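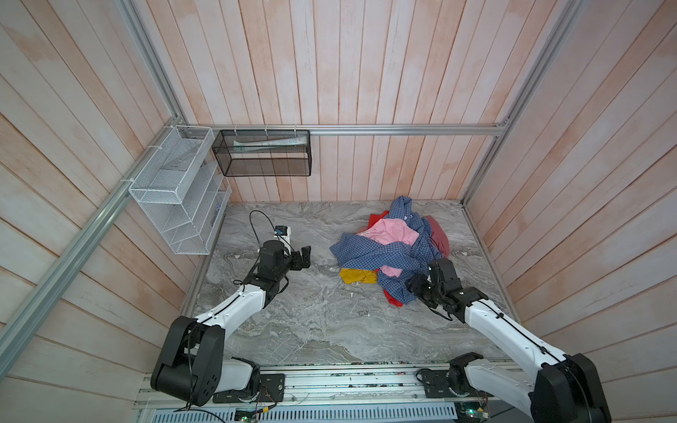
Last edited: 29 June 2020 by tosh_bench

Two-finger grippers on clothes: stock fingers or soft pads?

tosh_bench
Right, I've finally got both arms up and I'm far too pleased about it! Two arms on one rail, two-finger grippers on each, little camera on the left wrist, and a heap of clothes on the floor panel. The job is picking one garment out of a pile without dragging the rest along. I'm on the Stondeck controller at the moment and I've got a set of Fustdale soft pads here in a bag, not fitted yet. Before I swap anything over, has anyone run pads against bare fingers on cotton? I'd love to hear numbers if you've got them.

mulberry22
Lovely setup. That checked shirt is going to be a pain, collars and buttons always are. I'd leave the bare fingers on to start with. Pads are great on a single layer, but on a heap they grab whatever is underneath as well and you end up lifting three things.

Blair Galbraith
Disagree with mulberry, sorry. I did 2527 picks over the winter, same shirts throughout, and 1251 of those were with soft pads. The pads lost fewer garments on the way up and I had far fewer doubles than I expected. What matters is how hard you push down before closing. If you press into the pile like the right arm is doing there, then yes, you'll pinch two layers whatever you've got on the ends.

mulberry22
Were those heaps or single shirts laid out, though? Makes a big difference.

Blair Galbraith
Heaps. Well, small heaps, never more than 5 items. Fair point that a bigger pile might go the other way.

tosh_bench
Blair that's brilliant, thank you. What did you use for closing force? Mine goes from nothing to full squeeze with hardly anything in the middle.

Blair Galbraith
Low, then step it up once the fingers have met. That all-or-nothing squeeze sounds like the controller to me. I had the same on a Stondeck until I changed the ramp setting (it's under motion, second page, badly labelled). I moved to a Drillix in November and it's much gentler out of the box, but the Stondeck can do it.

pegandline
Can we talk about the wrist camera cable? I like the big loop, it gives the wrist plenty of room to turn, but I'd be nervous of it snagging a sleeve when you come in low. I run mine flat along the arm with a short bit of slack at the joint.

tosh_bench
I started with it flat and it pulled tight every time I rolled the wrist over. The loop has been fine so far! I might try a smaller one.

mulberry22
Smaller loop, and put a clip closer to the wrist. Also, is that pale veined floor giving you any bother? Mine was a light worktop and the camera kept losing white socks on it. Reds and pinks like yours were no trouble at all.

tosh_bench
Not tried anything white yet. The yellow cloth shows up beautifully. I'll throw some pillowcases in and see.

pegandline
On pads, I'm halfway between you two. Pads on one arm, bare on the other. Bare fingers get under an edge, pads hold it while you lift. With 2 arms it seems daft to have them the same.

Blair Galbraith
Ooh, I'd not thought of that. Which side did you pad?

pegandline
Left, only as that's the one with my camera on. I can see the cloth slipping and stop.

mulberry22
Still say bare on both until the ramp's sorted, or you won't know which change did what.

tosh_bench
OK, plan is ramp setting first, bare fingers on both, same pile every time. Then pads on the left and run it all again. Blair, could you post your step values when you get a minute? I'll put my pick counts in this thread as I go.

Blair Galbraith
Will dig them out tonight. They're for the smaller pads, mind, so start a notch lower if yours are the wide ones.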